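From: Chrysoula Mitsotakis-Vlachou
To: handling-list
Date: 20/06/2024
Subject: Re: [handling] Carnamthorpe open day - is the two-hand bench worth the trip?

Kwame Kpodo wrote:
> Has anyone been to the Karkus demonstration at Carnamthorpe yet? The
> notice says two arms and thin, floppy parts, but gives no cycle times.
> We have 500 sleeves of trim to sort in August and I need to know
> whether to bring Orley along. Also, how close can you get?

Kwame,

I went on the first session. Notes in the order of the programme.

1. Room and access. It is held in the meeting room, with the arms working on a marble-patterned top at one end of the conference table. You can get close enough to follow the fingers. Parking is poor - use the lower gate.

2. Two-hand work on string. Both arms are white, with black multi-fingered hands and the red and black cable run outside the casing. For thin strings the hands work almost fingertip to fingertip, so look at the clearance between them if you are thinking of a narrower cell. I asked about cable wear at the wrist and was told they inspect every 3000 cycles.

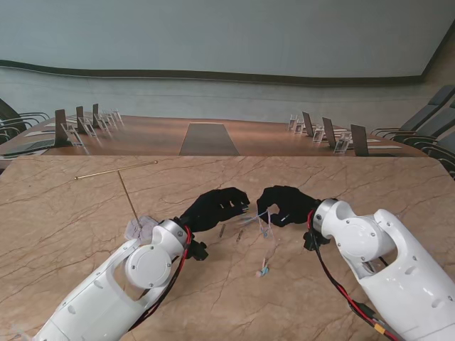 3. Rods. More relevant to your trim. The fingers have a dark, knit-like covering, and I would want to know how it behaves with dust before putting it near our stock. The figure quoted was 46 seconds per part, pick to place, averaged over 73 parts. That is their number and I did not time it. A translucent rod is a fair test for the wrist camera, as there is very little edge to find against a pale surface.

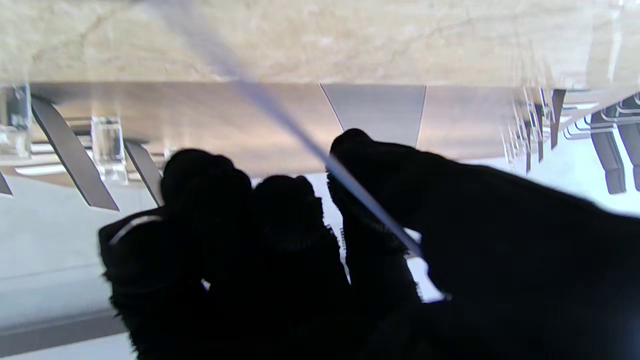

Thin translucent rod in the fingers, from the wrist camera.

4. Questions. Ververidis took these at the end. No answer on mixed lengths, and none on price. Spare finger coverings are supplied in pairs.

At 46 seconds your 500 sleeves would be slow going, even with one part to a sleeve. I would still bring Orley, if only to put the mixed lengths question again in person.

Chrysoula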